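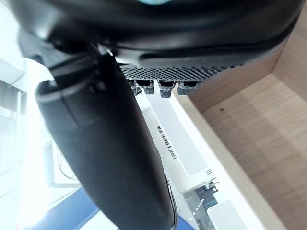 The Carvalho is a low two-shelf document cabinet from Skitside, supplied for offices that keep paper records within reach of the desks. Answers on this page cover filing, labelling, hinges and cleaning. The interior is finished in the same pale wood tone as the outside, with a fine, faint grain on the inner walls and floor. Light drops off in the corner where two walls meet, so small items are better kept near the front.

Last revised Jun 7, 2021

Should binders stand up or lie flat?
Flat. The shelf spacing is set for binders lying on their covers, one or two deep. A full A4 lever arch binder stored upright needs more height than either shelf gives. Place the spine towards the door opening where the depth allows it, so that the label can be read without moving the binder.

How much weight will a shelf take?
The rated load is 15 kg per shelf, evenly spread. The top panel is rated at 61 kg but is not intended as a seat or a step. If a shelf has bowed under load, turn it over and reduce the contents. Replacement shelves are ordered under part number 134. 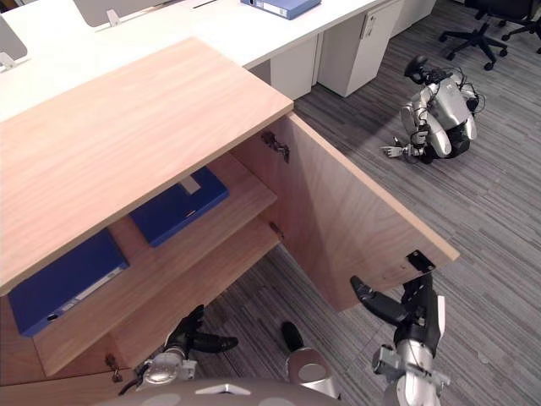
Shelf supports should be checked whenever a shelf is replaced. Press each one fully home before refitting the shelf, and confirm that the shelf sits level at the front edge. A shelf that rocks usually has one support pulled forward by a few millimetres.

The door no longer closes evenly. What should I adjust?
Start with the upper hinge. Loosen the fixing screw by half a turn, lift the door until the gap is even, and tighten. Adjust the lower hinge only if the gap is still uneven afterwards. Empty the shelves first — a loaded cabinet on an uneven floor can twist enough to give a false reading.

Where do labels go?
Use both positions if the binder provides them. The spine label carries the short reference and the cover label carries the full title and date range. On a blue plastic binder of the usual office type, the spine has a small white strip near the round finger hole, and the front cover has a larger pale area for the title. Keep the label clear of the hole's white rim, where fingers will lift the edge of the paper.

How do I take a binder out safely?
Open the doors fully and draw the binder forward until it can be held from below. Do not pull a heavy binder out by the finger hole alone.

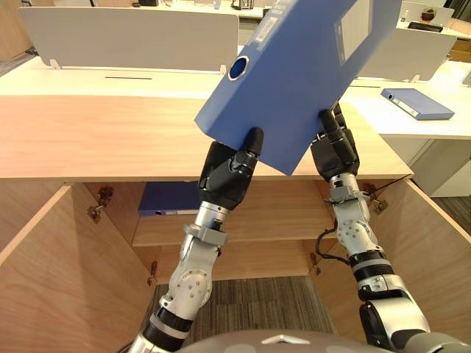 Cleaning needs a soft cloth, slightly damp, followed by a dry one. Avoid solvents and abrasive pads on any surface. Wipe the wide top along its pale grain and finish at the smooth front edge. Lift binders clear of the top when moving them; plastic corners can mark the finish if dragged.

Can I get a second key?
Yes. Send the cabinet's serial number to Dilani Gunawardena in Skitside spares. Keys take 13 working days.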